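Home | Sites | Checklists | Archive | Contact

This site uses cookies to remember your login. Accept / Settings

April
By Lorenz Marti

Workroom inspection, Arkholm building, ground floor

Scope: general housekeeping, floor, lighting, electrical, fire safety, storage. Items are marked OK, COMMENT or ACTION. Comments apply to the condition at the time of the walk-round. Building plant is covered on the Hamo sheet and is left out here.

1. Access and exits

1.1 Main door opens fully and closes on its own. OK
1.2 Rear exit clear on both sides. ACTION. Two flattened cartons leaning against the outer face of the door. Remove.
1.3 Exit signs lit. OK
1.4 Exit route plan posted. COMMENT. Plan still shows the old partition. Replace at next reprint.

2. Work surfaces

2.1 Surfaces stable, no rocking under hand load. OK
2.2 Edges free of splinters and lifted trim. COMMENT. One rough spot on the bench by the window. Sand and reseal.
2.3 Top finish matte, no glare toward the operator. OK. Dark gray-green top, slight texture.
2.4 Small items kept back from the edge. OK

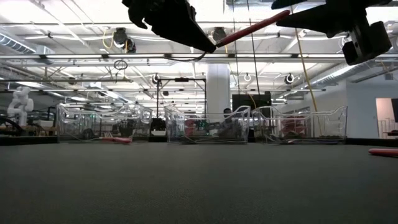
3. Floor

3.1 Concrete free of cracks wide enough to catch a wheel. OK
3.2 Floor tape bonded along its full length. COMMENT. Tape at the sink has lifted at one corner. Press down, recheck next month, replace if lifted again.
3.3 Floor drains covered. OK
3.4 Mats flat. ACTION. Mat at the main door curls on the hinge side. Order new from Dekker.

4. Lighting

4.1 All fixtures working. ACTION. One tube out above the sink.
4.2 Diffusers clean. COMMENT. Dust on the row nearest the rear exit.
4.3 Emergency lights pass the button test. OK. 8 units tested. Full discharge test not part of this visit.

5. Electrical

5.1 Outlet covers intact. OK
5.2 Extension cords not linked together. ACTION. Two linked behind the printer. Fit one cord of the correct length.
5.3 Panel door closes, and the space in front is clear. OK
5.4 Test button on sink outlet trips and resets. OK
5.5 Portable heaters. None found.

6. Storage and containers

6.1 Shelf load plates present. COMMENT. Plate on the tall shelving reads 2,000 lb for the whole unit. No figure per shelf. Ask Wadance for the data sheet.
6.2 Heavy goods on lower shelves. OK
6.3 Bins sound, no split corners. OK
6.4 Bins labeled low on the front face. OK. Wording to follow the site list when labels are next replaced.
6.5 Cleaning products in closed cabinet. OK. Cabinet lock stiff, needs oil.

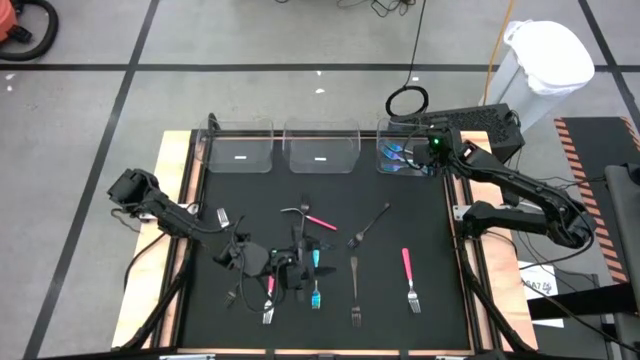

Table with clear bins along the far edge, tape lines on the floor.

7. Fire safety

7.1 Extinguishers on brackets, pins and seals in place. OK
7.2 Service tags in date. ACTION. Tag at the rear exit is unreadable. Call the service firm and log the visit.
7.3 Clearance below sprinkler heads. COMMENT. Boxes on the top shelf are close to the limit. Lower by one shelf.

8. First aid

8.1 Kit sealed and in date. OK
8.2 Eyewash bottle in date. ACTION. Expired. Replace this week.

Open actions go to the site log under reference 13. Close each item with initials and a time. Recheck of 1.2 and 5.2 at 4 p.m., same day.

L. Marti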